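Council has dropped the flat collection charge, new one goes by lift weight

mossbank_lad
Letter came through this morning. From June, Dellen district goes over to "pay as you tip". Every wheelie bin gets a chip, the lorry weighs it on the way up, and you get a bill each quarter. The contractor is Tretine, who did such a fine job of losing our garden waste bins last autumn. Anyone already on a trial street? I've started sorting indoors in anticipation of my new life as a waste accountant. 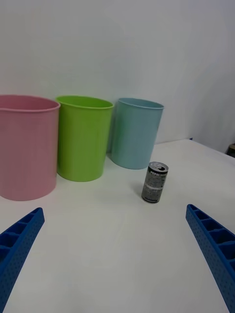
pewter_jug
We've been on the trial since the clocks went back, up at the top end of Lynch Road. It's fine. The first bill was lower than the old charge and the second was a bit higher, after we cleared out the shed. Glass is what does it. Get your bottles down to the bottle bank and you'll hardly notice the rest.

mossbank_lad
So the trick to saving money on the bin collection is to do the bin collection myself.

pewter_jug
If you want to put it like that, yes.

halfpastnine
Has anyone had an answer on what happens when other people use your bin? Ours stands on the pavement from six in the morning and by the time the lorry comes it's had two takeaways and somebody's umbrella in it. I'm not paying by the kilo for a stranger's chow mein.

Gritbin
There's a lock you can order. It opens when the bin tips upside down, in theory. My sister-in-law has one and it also opens when you look at it, or else doesn't open at all and they leave the bin full with a sticker on it.

halfpastnine
How much is the lock?

Gritbin
Free if you ask on the phone, not free on the website. No idea why.

tallow
I'll be the unpopular one. I live on my own, I put out half a bag a fortnight and I've been paying the same as the house opposite with five of them and a dog. About time. All this moaning comes from people who fill the bin to the lid and then stand on it.

mossbank_lad
I have never stood on it. I've leant.

wrenandco
tallow, some of those people have babies in nappies, or a parent at home with medical waste. You can't tell a household like that to try harder. The letter says there's an allowance but you have to apply, and the form is seven pages long. I've seen shorter mortgages.

tallow
Fair enough on the medical side, that should be automatic. Doesn't change my view on the rest.

pewter_jug
The form is bad, agreed. Ring them instead. Press 2, then ignore the next menu and wait.

old_kerbside
Worth knowing that they tried this over in Findine. There were over 4,000 households on it and the complaint was always rain. If the lid doesn't shut, the bin fills up and you pay for the weather. Check your lid before June and report it if it's cracked, they have to swap it.

Gritbin
Mine's had no lid at all since they dropped it off the lorry.

old_kerbside
Then you, my friend, are about to be billed for a pond.

halfpastnine
Rang just now. 448 was my reference number and I was told to quote it "in all future correspondence", which sounded like a threat. They're sending a lock. Nothing on the umbrella question.

mossbank_lad
Keep us posted. I'm off to lean on mine while it's still free.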